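Damarau Kitchen Set, student release

Simulated two-arm tabletop episodes from the Jemirwood robotics club. Everything was generated in simulation, and no real hardware was used. Maintainer: Junpei Takagi. Last edited July 8, 2025.

Contents

The set has 2,706 episodes, of which 166 are held out for testing. Each episode has one camera view, joint positions for both arms and a one-line text instruction. Objects are kitchen items and produce, placed at random on the table before each episode starts. Table texture, mat color and lighting also change between episodes.

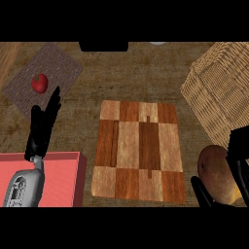

Camera view from one episode. Left hand near the tomato, right hand at the mango, rolling pin on the checkered board.

Video is stored letterboxed, with black bars at the top and bottom. Crop them before training. The loader does this if you pass crop_bars=True, but the default is False because the old Lu scripts expect the full size.

Known problems

Fingers sometimes pass slightly into soft-looking produce. We lowered the time step in January and it happens less now, but older episodes were not redone.

Objects near the table edge may be partly out of view. Their poses are still in the state file.

Three instruction templates use "tray" and "basket" loosely. Check the target ID instead of the text.

Use

Free for class and club work. If you enter the Larnov student challenge with a model trained on this set, list it in your entry form. Send bug reports to Junpei with the episode number.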